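Trornaseo Community Help
Robot cells and simulation > Setup and maintenance

Simulated arm places two parts fine, then gets fussy with the next one

Posted by Nivaldo Miranda
July 28, 2022

I look after one simulated cell at Hillolico. It's a mobile arm with a two-finger gripper in a rendered room, and the job is to pick mousetraps up off the tiles and put them on top of a low cabinet against the wall. The traps are just what came in the object pack, so please don't write in to tell me they're a silly choice.

The first two go up and stay there. With the next one the arm picks, drives to the cabinet and then stops short, or puts the trap down and it slides. I have run it 203 times since I changed the gripper settings and got 3 clean finishes. Before that I was on the default settings and it was no better, though I didn't keep a proper tally.

The supplier's guide says to raise the finger friction until the problem goes away. I did. I don't believe it has anything to do with the problem. If the fingers were slipping I'd expect to lose the trap on the drive over, and I don't.

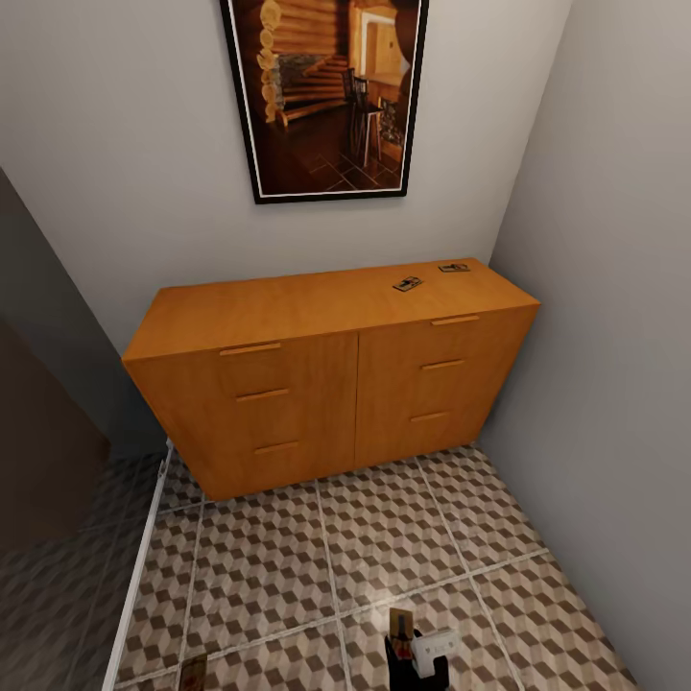

Third trap in the gripper, two already on the cabinet top.

What I've tried so far:
Finger friction up, then up again.
Slower approach to the cabinet.
Smaller physics step, which made the run painfully slow and changed nothing I could see.
Reloading the cabinet model.

Is there a proper order for checking this sort of thing, or does everybody just turn knobs until it behaves?

Cleiton Pimentel

Mostly people turn knobs. Put the friction back where it was before you do anything else, or you'll be chasing two faults.

I'd look at how the trap is being held. In your picture it's standing on end, and both of the ones on the cabinet are lying flat. If your place routine works out the drop height from the flat size of the trap, it will be wrong for one held upright. Depending on which way the error goes, you get a collision with the top (arm stops short) or a drop from too high (trap slides). That would cover both of your symptoms, though I wouldn't swear to it without the log.

The order I'd go in:

Turn on the collision shapes and look at the trap by itself. A lot of small parts come with one plain box round the lot, and the box isn't always the same size as what you see.

Check where the held-part frame sits. It should move with the trap when the wrist turns. If it stays put, stop there and fix that.

Print the height the planner thinks the cabinet top is at, then compare it with the model. We had a Caston cabinet that was out by the thickness of its own top and it wasted most of August.

Then run the third trap alone, with the cabinet top clear. If it still fails, the other two have nothing to do with it. If it works, look at the target spots, as both of yours are towards the right side and the planner may be refusing to go near them.

Change one thing per batch. I'd want 200 runs either side before I believed any of it, and the same start positions both times.

brandao_cell_232

Had this on the Brandão cell. Updated the driver and it went away. Try that.

Nivaldo Miranda

There's no driver, it's a simulation. Thanks anyway.

Cleiton, the held-part frame does not turn with the wrist. I've just looked. I'm not calling it fixed, I've been caught like that before, but friction is back to default and I've started a batch with the frame corrected. The clear-top test comes after that. I'll put the numbers up when both are done.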